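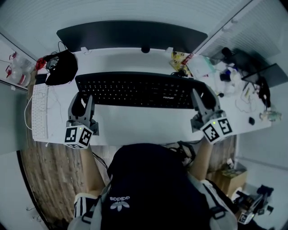

4. Recording your first desk session

Now for the fun part! By this point both hand grippers are charged and paired with the Planance recorder, and you have a task card picked out. Everyday desks make wonderful places to record. A keyboard, a monitor, a few bottles and some cables give the learning system plenty to look at, so there's no need to tidy everything away before you begin.

4.1 Before you start

1. Sit down at the desk and adjust your chair so that both grippers reach the keyboard without your elbows locking.
2. Check the marker cube on each gripper. The black-and-white squares should be clean and flat. Wipe off fingerprints with a dry cloth.
3. Switch on the left gripper, then the right. Wait for the green light on each one.
4. Open and close the fingers fully three times. The recorder uses this to learn the range of each hand.

Note: If you have a spare gripper, leave it switched off. Two active left-hand units will confuse the pairing.

4.2 Recording an episode

1. Bring both grippers to the start position, one on each side of the object you'll be working with.
2. Hold still until you hear the short beep.
3. Do the task at a relaxed pace. Smooth, ordinary movements are exactly what we want – if you fumble and recover, keep going! Recoveries are some of the most useful examples you can give.
4. Return to the start position and hold still again until you hear two beeps.
5. Press Keep or Discard on the recorder. Discard only if you dropped a gripper or someone interrupted you.

A good first goal is 50 episodes of one task. Move the object a little between episodes, and turn it now and then. Our Tirwood pilot set reached 3,529 episodes this way, and 487 of them included a recovery like the ones in step 3.

Caution: Keep cables clear of your sleeves and of the gripper fingers. A snagged cable can pull a keyboard off the desk faster than you'd think.

Caution: Don't squeeze past the point where the fingers meet. The finger mounts can crack.

4.3 If tracking drops out

A long low tone means the recorder has lost sight of a marker cube. Turn your wrist until the cube faces the head camera again. If the tone keeps coming back, check for glare from a window and close the blinds, or lower your hands slightly.

Still stuck? Write to Rodrigo Miranda at the Dirmont support desk and include the episode number. He loves a strange tracking bug.

Next: 5. Uploading your episodes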